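Ladgate Robotics Club
Simulation track: pre-run checklist, with comments
Entry: Griris (two-arm model)
Checked on October 23, 2020, before the trial runs for the house course

How to use this sheet

Work down the items in order. Mark each one OK, FIX or N/A and write a comment if it is anything other than a plain OK. A FIX in sections 1 to 3 stops the run. A FIX in sections 4 to 6 can be carried over if the comment says who is affected and what to avoid. Old comments stay on the sheet until the next full check.

Section 1. Computer and room

1.1 Trailing leads taped down or tucked behind the bench
OK. The extension lead by the window bench has been swapped for a shorter one.

1.2 Fans clear, vents not blocked
FIX, then OK. The second machine had a coat over it. Coats go on the hooks.

1.3 Screen height and chairs
OK. Anyone driving for more than 30 minutes takes a break and hands over.

1.4 Drinks off the bench
OK.

1.5 Free disk space checked before recording
OK. Logs from June moved to the shared drive.

Section 2. Software

2.1 Everyone on the same Follidness build
FIX, then OK. One laptop was a version behind and the arms came up in a different rest pose. Updated and restarted. Please check the build before you open the course, as the two versions load the same files without complaint and the difference only shows when you move.

2.2 Course file opens with no missing textures
OK on both machines.

2.3 Physics step left at the default
OK. Do not change this to make a run look smoother. It will be set back at the competition and your timings will be wrong.

2.4 Run limit set to 600 seconds
OK.

2.5 Log folder empty and writable
OK. Last test log came out at 2,180 lines, and the longer one at 2,735. Both closed properly.

Section 3. Stops and limits

3.1 Stop key works from the driving window
OK.

3.2 Stop key works when another window is on top
FIX. It does not, on the older machine. Until it is sorted, the second person keeps a hand on the mouse and clicks back to the driving window first. We treat this the same way we would treat a stuck button on a real robot, and it has to be closed before anyone moves on to the bench arm next term.

3.3 Joint limits loaded for both arms
OK. Checked by asking for a position past the limit and watching for the refusal message.

3.4 Speed cap on
OK. Leave it on for new drivers.

3.5 Self-collision check on
OK. It had been turned off in the Đoàn settings file, which some of us copied for the autumn runs. That file has been corrected. If you made your own copy before today, throw it away and take the new one.

Section 4. Arms and grippers

4.1 Both grippers open fully at start
OK.

4.2 Both grippers close evenly
OK on the left. On the right the two fingers do not start moving together. It is a small lag and it clears after the first close. Carried over.

4.3 Wrist turns both ways without a jump
OK.

4.4 Nothing attached to the grippers from the last run
OK. Use reset, not undo.

4.5 Arms clear of walls and doors before driving off
OK, with a comment. Drivers are still setting off with the arms held out in front. Bring them in first, then drive, then reach out again once the base has stopped.

Section 5. Cameras

5.1 All views open and updating
OK.

5.2 View names match the arm they belong to
FIX, then OK. Left and right were swapped in the menu. Renamed.

5.3 Each view shows enough to drive by
Comment. A gripper view on its own can be very hard to place. When a large plain surface takes up most of it there is little to judge distance from, so keep a second view open before you reach for anything.
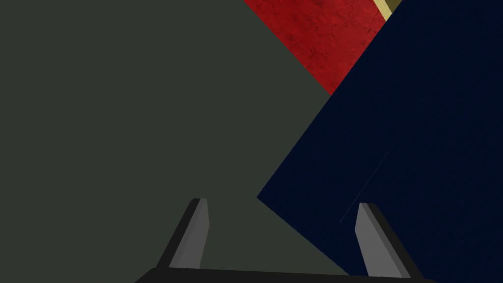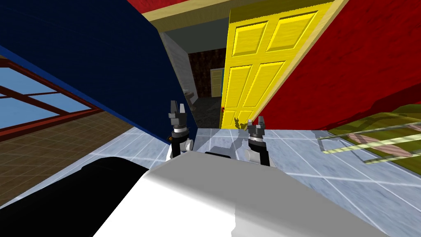
Two views from the house course: a gripper close up first, then both arms with the open doorway between the grippers.

5.4 Tilt understood by the driver
Comment. New drivers tend to correct for a tilted picture by turning the base. Ask them to say out loud which way is forward before the clock starts. It feels silly and it saves a restart.

5.5 Brightness left alone
OK. One driver had turned the monitor right up. Set back to the usual level.

Section 6. The course

6.1 Doors in the position given on the course sheet
OK. Print a new copy of the sheet if yours is the one with pencil marks on it.

6.2 Doorways passable with the arms in
OK. There is room on both sides if you line up early. Trying to straighten up halfway through is how most of the door contacts on the log have happened.

6.3 Low furniture noted before the run
OK, with a comment - walk the course in free view first and look down as well as ahead. Contact with furniture counts the same as contact with a wall.

6.4 Start point saved
OK. Saved under the team name.

Carried over to next check

3.2 Stop key on the older machine. Affects all drivers using it. New drivers to use the other machine.
4.2 Lag on the right gripper. Open and close once before the clock starts.

Result: cleared for trial runs on the newer machine. The older machine may be used for practice with two people present.

Leave the completed sheet in the blue folder and shut down both machines at the wall.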